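Standing orders and the Gough footpath bill: where things stand

Friday, July 24, 2020

Members have been asking what happened to the private bill on the Gough estate paths, and why it has gone quiet after the second reading. This item sets out the position as we understand it. It is longer than our usual notes and we have left out the matters of costs, which will be in the next mailing.

The bill was deposited in February by the Nallska company, which owns the land on both sides of the old tramway. It asks for powers to close the tramway path, to put a new path along the northern boundary, and to take over the small car park at the Fustov end. The promoters say the closure is needed for drainage works. The bill itself does not mention drainage. It gives a general power to close "for such purposes as the undertaker thinks fit", and that is the wording we objected to.

Anyone whose property or rights are directly affected may petition against a private bill. That is the first hurdle, and it is where most of the summer has gone. Our group put in one petition on behalf of the association and 8 separate ones from households whose gardens open on to the path. The promoters challenged the association's petition on the ground that a body of walkers has no property in a path. They did not challenge the households. A hearing on the challenge was listed twice and put off twice, and we have been told by letter that written arguments will now be taken instead.

We sent ours in at the start of last week. It runs to 19 numbered paragraphs and rests on two points. The first is that the association has paid for the upkeep of the tramway path under an agreement with the previous owner, and that the agreement was passed on with the land. The second is that the committee has discretion to hear a body which represents the people of a district when the bill would do them harm. Copies of the receipts went with it. If you have others, particularly for the steps and the handrail at the bottom gate, please look them out, as the set we hold has gaps.

There is also the matter of the signatures. The paper petition to the council (a separate thing altogether, and it has no standing in Parliament) had 1,043 names when it was handed over. The council struck out 192 as being from outside the district or without a full address. We asked to see which ones and were refused on grounds of privacy. The remainder was still enough to require a debate, and the debate was held online. The council resolved to oppose clause 4 and to stay neutral on the rest. That was less than we wanted. It does mean that the council must now lodge its own petition or be seen to have passed a resolution and done nothing with it.

Clause 4 is the closing power. Clause 7 deals with the new path and is nearly as important. It says the new path is to be provided "so far as is reasonably practicable" and sets no date. We have drafted an amendment under which the tramway could not be shut until the new path is open and has been certified by the highway authority. Jorex, the surveyors acting for the promoters, wrote in reply that a certificate would add delay. They gave no estimate of how much. The new route is 574 yards longer than the old one, by their own plan, and has a stile where the tramway has none. We have asked for a gate.

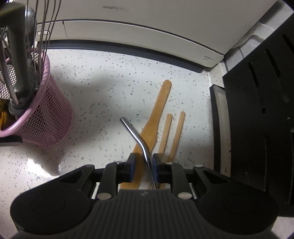

Tudur Gronow has written to say that the association is spending too long on the drafting and should be asking for the whole bill to be thrown out. He points out that an amended clause 4 is still a closing power, and that once it is on the statute book any later owner of the estate can use it. He would sooner lose on the principle than win a gate.

The point is a fair one and it was talked over at the last meeting. Our answer is that the two can be argued together. The petition asks first that the bill should not proceed, and only then that it should be amended if it does. A petitioner who leaves out the second part cannot easily add it later — the committee will hear only what has been raised in the petition. We would be glad of other views before the arguments are heard, by letter or email.

As for dates, we have none that can be relied on. Private bills may be carried over from one session to the next by a motion in each House, and the agents expect that to be done here. If the ruling on standing goes against the association, the households can still appear, and they have agreed to share one spokesman. They need not attend in person.

The deposited plans can be read at the library by appointment. Ask for sheets 2 and 3, which cover the tramway and the car park. Sheet 1 is only the key.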